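Sewing room safety checklist, with comments
Site: Rirach workroom, ground floor
Date of inspection: February 4, 2020
Inspected by: Chaiwat Phromma
Previous inspection: December

Results are given as Pass, Fail or Action. Items marked Action must be closed before the next beginners' class. Item numbers follow the December sheet so that the two can be compared.

1. Electrical

1.1 Mains leads on sewing machines free from cuts and kinks
Pass. The lead on the Civau overlocker has been replaced and the repair tape noted in December is gone.

1.2 Foot pedals sit flat and return fully when released
Action. One pedal sticks at the lower third of its travel. Lint packed under the plate. Clean, then test at slow speed on scrap canvas. Do not return it to a class table until it has been signed off.

1.3 Extension leads
Fail. The lead to the cutting table was coiled on its drum while feeding the iron. Unwind fully when in use or move the iron to the wall socket. The iron is rated at 2,000 watts and should not share a lead with anything else.

1.4 Machines switched off at the wall at end of session
Pass on the day. The sign beside the door is faded and needs reprinting.

2. Needles, pins and blades

2.1 Needles matched to fabric
Action. A size 80 needle was fitted to a machine set up for heavy canvas. Needles of this size bend at the crown seam, where four layers meet, and can strike the needle plate. Use size 100 or 110 for canvas and denim.

2.2 Broken needles recovered and logged
Pass. Two entries since December, both with all pieces found.

2.3 Sharps pot present at each table
Pass.

2.4 Rotary cutters closed when put down
Fail. Both cutters in use were left open on the mat. Cutters with a manual catch depend on the user. Erkiso self-closing handles have been priced and would fit the present blades.

2.5 Shears
Pass. The pivot screw on the left-handed pair is slightly loose – tighten at next sharpening.

2.6 Pins removed before stitching
Action. Learners were sewing over pins on the brim edge. Clips are preferred on brims in any case, as pin holes show in waxed cotton.

3. Pressing

3.1 Iron rest stable and heat resistant
Pass.

3.2 Iron cuts out when left unattended
Pass. Left flat with the plate clear of the board, the iron cut out within the time given in its manual.

3.3 Pressing ham and sleeve board covers sound
Action. The cover on the ham is scorched through to the lining. Re-cover in plain cotton drill. Synthetic offcuts are not suitable.

3.4 Steam
Pass. No leaks from the tank seal. Descale monthly and enter the date on the card.

4. Floor, tables and storage

4.1 Walkways clear
Pass. Keep the bolt trolley out of the gap between the overlocker and the door.

4.2 Cutting table height and locks
Pass. Both leaf locks hold under hand pressure.

4.3 Fabric bolts stored below shoulder height
Fail. Three bolts of canvas were on the top shelf. A full bolt is heavy enough to injure when it slides. Move to the lower rack and keep the top shelf for wadding and interlining.

4.4 Thread and notions cabinet fixed to wall
Pass. Stock at last count was 2,670 items. The upper drawers are overfilled and should be opened one at a time.

4.5 Wall rails and hung baskets
Pass. Fixings tight. Light items only.

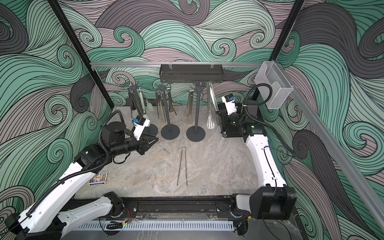 5. Adhesives, sprays and dyes

5.1 Containers labelled
Action. A decanted bottle of fabric glue had no label. The contents were identified by the tutor, but this is not enough. Label or discard.

5.2 Temporary spray adhesive used with ventilation
Pass. Window open during use. Spray into the box, away from the iron.

5.3 Guo stiffening solution for brims
Pass. Gloves available in two sizes. Data sheet filed behind the door.

6. First aid and fire

6.1 First aid box complete
Action. Finger dressings low. Eye wash is in date.

6.2 Extinguisher and fire blanket reachable
Pass.

6.3 Escape route lit and unlocked
Pass. The bolt is stiff – oil it.

Sheet reference 93. Failed items 1.3, 2.4 and 4.3 to be re-inspected first.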